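Search this site
Search for:
Go

Two sets of fingers, one arm, and a lot of coffee

28 April 2019
By Myrtle Kapoor

So I finally swapped the fingers on the gripper! If you've been reading for a while you know I've been putting this off since August, mostly because the old wide pads were fine and I am lazy about anything that involves those tiny hex screws. But Damian Sutter kept telling me the tapered ones would change my life, and he mailed me a pair from Rostel, and then I felt guilty every time I walked past the envelope.

They went on in 56 minutes, most of which was me looking for a screw on the floor. The mounting holes line up with the Antoniadis wrist plate if you leave out one washer. I have no idea if you're supposed to leave out the washer. It's been fine so far.

My plan was to do 50 grabs with the wide pads and 50 with the tapered ones, same table, same junk, same speed. I only got through 41 with the wide ones before the controller wanted an update, and after that I started over, so if you add up everything I ended the weekend at 141 grabs and a sore neck.
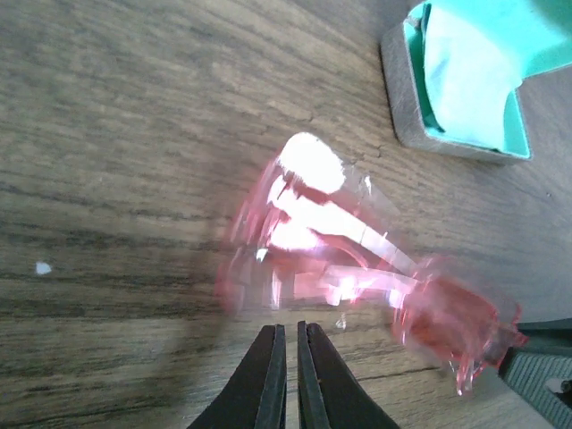
The wide pads are better than I remembered on anything soft or boxy. They're forgiving. You can come in a bit crooked and they still get hold of the thing. The tapered pair wants you to be right, and for the first hour I was very much not right, and I said some words. Once I slowed the approach down (I'd been running it at the speed Diarmuid Nic Aodha uses, and he has much steadier hands on the controls than I do) it got a lot nicer. Small curved stuff is where they shine. I could reach between pieces and pick one without shoving its neighbors halfway across the table.

The wrist camera is my real complaint now. It's the little Zeston, and I bought it because it was cheap and light, and it is both of those things. Shiny plastic under a bright overhead light is just miserable for it, though. You get a big white patch of glare, and if there's any movement the edges smear and the tracking box wanders off to look at the wood grain. I tried dropping the exposure time, which helped with the smearing and made the darker stuff hard to see. Chi-keung Man says to put a diffuser over the light and stop fiddling with the settings — he's probably right, but fiddling with the settings is the fun part.

I also borrowed a Ramton controller for an evening to see if the lag I've been whining about was my setup or just me. It was a bit of both. The Ramton stick is smoother near the center, so those last few millimeters before you close feel less twitchy, but the buttons are stiff and my thumb was done by the end. I'm not buying one yet.

For now the tapered fingers are staying on. Next up is the diffuser, and I want to try thin rubber sleeves on the tips to see if slick plastic slides around less. If anybody has a favorite tape for that, leave me a comment, and please tell me if the washer matters.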